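Equipment progress report, Girkard handheld gripper project
2026-08-28

Hi all,

Short version first: we're inside the budget, one purchase is stuck, and I'd like your okay to move a bit of money between lines before October. The longer version follows, and I've put the spending near the top this time because I know that's the part you scroll for.

When you approved the Girkard grant, the plan was to buy one arm right away and collect our demonstrations on it. We changed course after the spring call (thank you again for being so relaxed about that!) and put the first money into handheld grippers, so people could do the tasks with their own two arms while we worked out which robot we really need. I'm so glad we did. The grippers came from Wurer, and the pair plus the marker blocks and cables cost us $3681, a little under the quote. Shipping was another $325, which stung, but they arrived well packed and we were using them the same week.

The task we've spent the most time on is the box one: pick up a small thing, bring it to a lidded plastic box, both hands working. It sounds like nothing. Then you try it with a gripper in each hand and find out how much you normally do with your fingertips.

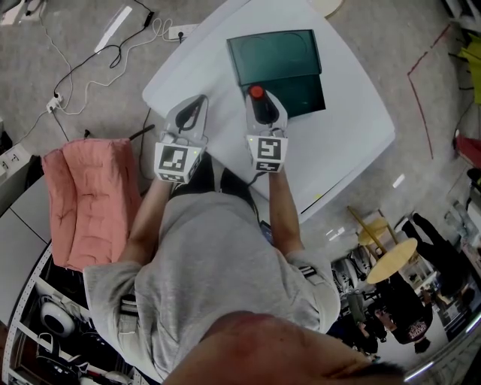
So far we have 709 usable recordings, and they've already changed my shopping list. I had budgeted for one arm with a fancy wrist, and now I'd much rather have two plainer ones. Most of our tasks want a second hand to steady something or hold a lid, and I don't see us getting around that with clever fixtures. I asked both Brouwer and Gotness to quote on a pair. Brouwer answered fast, with a clear price for spare fingers and a loaner policy I liked. Gotness is still waiting on their own supplier and can't promise me a delivery date, so that's the purchase I called stuck. I'd like to give them until the end of September and then just go with Brouwer if we haven't heard.

A few smaller things I hadn't budgeted for and should have. Finger pads wear out, and we need a proper stock of them (I had down exactly zero, sorry). Cable management is the other one. We have cords running over the carpet and more power strips than I'd like, and before any arm gets bolted down I want floor covers and one decent power run to the table. It's dull money, but I'd rather spend it now than have someone go flying with a gripper in each hand.

The table itself needs a decision too. The one we have is fine for handheld work, but Brouwer's mounting sheet asks for a much heavier base than I expected, and with two arms that pretty much means a new bench. I've got a price coming on that and will send it along as soon as I have it.

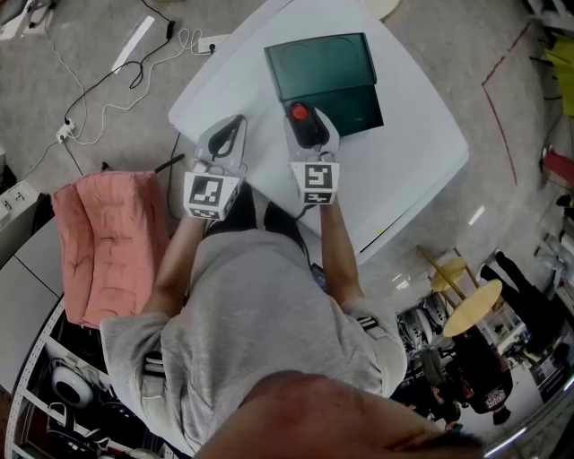 On staffing time, we're about where I said we'd be. Training a new person on the grippers takes a morning, and after that they mostly need a break every half hour or so, as holding your forearms out over a table gets tiring fast! We now have nine people trained, enough to cover sick days and vacations without me having to fill in.

What I need from you is pretty simple. First, permission to move the single-arm line to "two arms, plain wrist," same total. Second, a yes or no on taking the floor covers and finger pads out of the travel line, where we have money left over from the trip we didn't take. And if anyone there has opinions on service contracts, please call me. Both companies want to sell us one, the terms are very different, and I keep changing my mind about whether we need it in year one.

I'll send the bench price separately, and the next full report will come in October with the arm order either placed or ready for your signature.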